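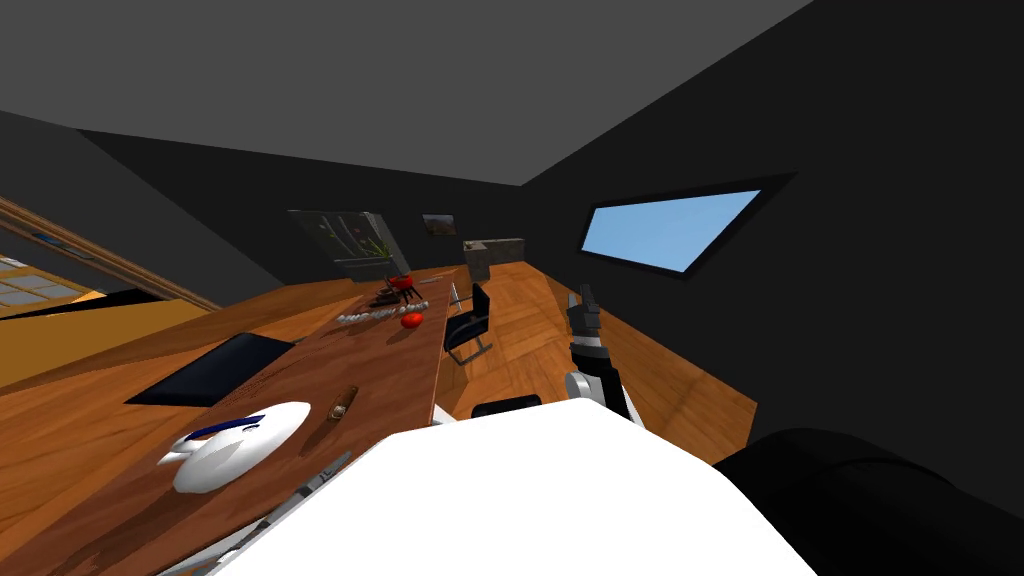
4 min read

December, 7:40 in the morning. Second entry on the vinegar pickles, batch from Ostside. I write this before the others arrive, because yesterday I wrote nothing and already I forget the order of the jars. The question is still the same one: why the radish goes soft after two weeks when the cucumber, in the same brine, stays firm. For the tomatoes I have no data yet. I want to try them whole, red and round like the one in the middle of the long wooden table, and I want to compare them with green ones from the same grower if Yeom can still get any at this time of year.

Brine for this batch: water, rice vinegar, salt, a little sugar. I changed only the salt. Jars 1 to 6 have the old amount, jars 7 to 11 have more. I know that five jars against six is not a nice comparison, but one jar cracked when I poured and I did not want to open a new box of lids.

Cut of the radish: sticks, thumb thick. Dae-han So says that I cut them too thin and that his mother never cut them at all before salting. He salts first, for 60 minutes, then rinses, then brine. I have always put them directly in the brine. I think he is right that the water must come out first, but I would like to see it in numbers. So from today every radish jar is weighed, drained, before and after.

Results from the previous batch, opened yesterday afternoon:

Jar 2 – soft, good color, smell normal.
Jar 3 – soft, a little cloudy at the bottom.
Jar 5 – firm on the outside, soft in the middle. I do not understand this one.
Jar 8 – firm. More salt, and it tastes like more salt. Too much for eating alone, fine with rice.
Jar 9 – firm, but the lid was not closed well and I do not trust it. Thrown away.

The cold room was at 2 degrees when I checked at night. Before that it was probably warmer, because the delivery from Latel stood in the open door for a long time. I have moved our jars to the back shelf, left side. Please do not put the Gendodau crates in front of them, I cannot reach over.

Another thing I noticed: the soft jars all have radish from the bottom of the sack. Those were the big ones, and some had already a hollow place inside. Maybe the salt is not the whole story. For the next batch I will sort by size first and write the size on the lid with the grease pencil, not with the marker. The marker came off in the wash and I lost two labels.

To do:
– buy calcium chloride, the small bag
– salt half of the radish for one hour, other half directly in brine
– ask Yeom for green tomatoes
– new lids, 19 pieces if they sell them single
– taste jar 8 again after it stands open for one day

9:15. Dae-han tasted jar 8 and made a face, then he took a second piece. I write down both facts.

Comments

J. – For hollow radish, try knocking on it with your finger before you cut. You hear it.

Dae-han So – The face was for the sugar, not for the salt. Please correct.

pia_k – Does the grease pencil stay on in the cold room? Mine stops writing when the lid is damp.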